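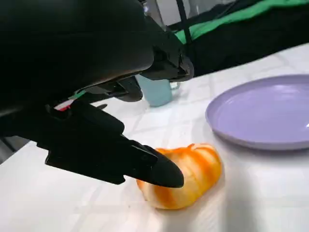
Figure 3. View from the wrist camera in the table-setting task, with a fingertip against the striped object. The plate and the cup are the other two items.

3.2 Collecting demonstrations

All demonstrations were recorded by remote control at the Sistport site. The operator held a Dalsgaard hand controller and worked from the wrist view (Figure 3) and one fixed side view. Two operators took part, both with earlier practice on the Horkia task set. Each episode began with the arm in its rest pose and ended when the operator pressed the stop pedal.

We kept 1610 episodes across 12 tasks. Episodes with a dropped object were kept if the operator recovered within seven seconds – these make up most of the corrective data used in Section 4. The rest were discarded.

The wrist view has one known drawback. The fingers and housing hide part of the workspace, and in Figure 3 much of the blue cup is behind them. Operators were told to back the arm away before choosing a new target. Hand-guided demonstrations, in which the arm is moved directly, were tried in September and dropped, as the operator's hands entered the side view.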